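PRESS RELEASE

For immediate use, 31 May 2022

Flosdale shared workshop shows its home-built two-armed robot, plans free to copy

A pair of robot arms put together over evenings in a shared workshop in Flosdale is to go on show to neighbours and anyone else who fancies a look. The build is called Narine. It handles soft stuff: sheets, film, cloth, the things that flop about and won't stay where you put them.

Narine was begun by Zixuan Long, a member of the workshop, who wanted help holding material flat while working alone. First version lived on a kitchen worktop in Hamel. Moved to the workshop in April, when the worktop was needed back.

"Rigid things are easy enough, you grab a block and it's still a block," said Long. "A sheet changes shape as soon as you touch it. I've had months of it slipping out, folding under, sticking to itself. Some evenings we got one decent pick and went home."

What's been built

Two arms on one table, each with its own gripper. Brackets and mounts drawn by members and printed on the workshop's own machine, mostly overnight. Small camera at the wrist so the arm can see what it is reaching for. Overhead rail for cables. The first lot of brackets cracked along the screw holes and were drawn again, thicker.

Parts bill so far is £385, not counting the printer, which the workshop already had. A grant of £300 from the Mirkamham Makers' Fund covered most of it, members put in the rest. Software is home-written and a bit of a mess, Long says, but it will be posted along with the drawings.

What it does now

Narine can take hold of a sheet by an edge or a loose corner, lift it and lay it down again. Not every time. Shiny material is harder than matt as the highlights shift when the sheet moves and the camera program gets muddled. Thin film is hardest of all. Folding in half is being worked on and may or may not be ready for the open evening, please don't print that it is.

Arms are driven by hand for most of the practice runs, with a member moving the controls and the computer keeping a record. Later the program has a go by itself. Slow work. Almost all of the sessions are done after tea, when the big saw is off and you can hear the motors.

"People come over from the woodwork side to ask what on earth it's for," said Long. "Then they stay an hour and want a turn."

Picture for editors

Narine's wrist camera at work, with a glossy reddish-brown sheet between the black gripper fingers and part of the other arm at right. Free to use, please credit Flosdale Shared Workshop.

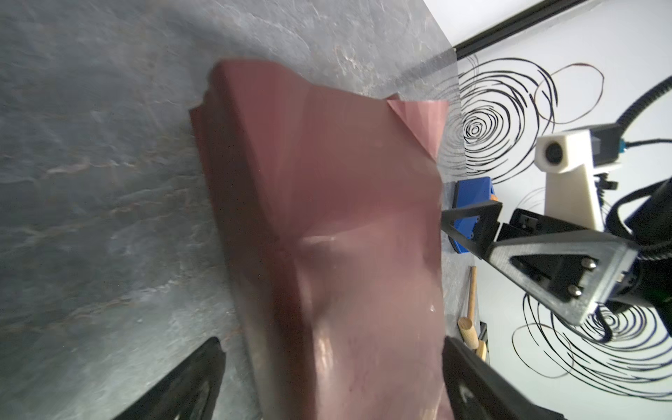

Come and see it

The open evening is at the workshop, Flosdale, doors at 7pm. Free, no booking. Under-12s with a grown-up please. Visitors can bring there own bit of cloth or film for Narine to try, nothing wet or sharp. Tea and cake for donations, money goes towards replacement motors. Step-free entrance is round the side, ring the bell if its shut.

Press contact

Zixuan Long, Narine build, Flosdale Shared Workshop. Phone the workshop and leave a message, someone will ring back the same evening. Interviews by arrangement, filming OK if you let us know beforehand.

ENDS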